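The Ekthorpe desk top – oiled finish, sold on its own or with legs

I've been selling desk tops from the Pistden workshop for a good while now, and the Ekthorpe is the one I get asked about most, usually by people who already own a perfectly good set of legs and a horrible top. If that's you, hello! You can buy just the top, and it'll go on pretty much any frame with a flat fixing plate.

It comes in one depth, 600 mm, and I did try a deeper one, but it made small bedrooms feel like offices so I dropped it. The wood is pale and we keep it that way with a clear matte oil. No stain, no varnish, nothing that goes yellow on you in a couple of summers.
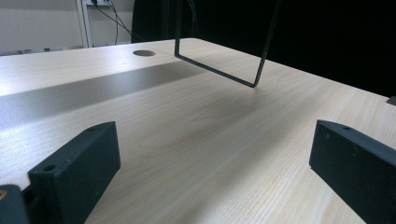
Chiến Đào does all the oiling and he's fussy (in a good way) about leaving each coat overnight. That's why I can't do next-day delivery on these, however nicely you ask. Allow two weeks, or a bit longer in October when everybody seems to be doing up a spare room at once.

Looking after it is easy. Wipe it with a barely damp cloth, dry it straight away, and give it a thin coat of oil once a year. We put a small tin of Quan oil in the box, enough for the first go and probably the second. Please don't use furniture polish – it leaves a film that the oil can't get through, and then you're sanding on a Sunday and cursing me. 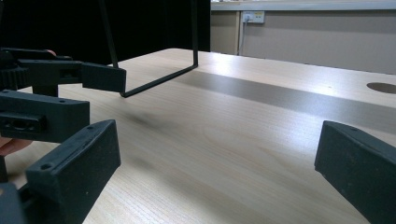 Ekthorpe top, pale wood with a glossy sheen.

Now, legs. I sell the Skavov set because I like it and it's what I use at home. Khang Tạ fitted mine in his lunch break while I held the screws, so it isn't a big job, but you do want a second person for turning the thing over. The top is heavier than it looks! Pilot holes are already drilled for the Skavov plates. For other legs you'll need to drill your own, and do put a bit of tape on the drill bit so you don't come out the other side.
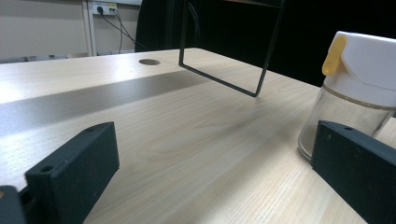 A few people have written in to ask whether it would do as a kitchen table. It would, for two, and I know one couple who eat every meal at theirs. Just mop up tea and curry quickly and use a mat under hot pans, as the oil won't protect it from heat.

Top only: £199
Top with Skavov legs: £520
Maximum load, spread evenly: 100 kg
Depth: 600 mm
Finish: clear matte oil
Delivery: two weeks, to the ground floor

If you want to see the finish before you order, drop me a line and I'll post you an offcut. They're free, and you needn't send it back. Returns are fine within a month as long as you haven't drilled into it.

Prices checked 21/05/2025.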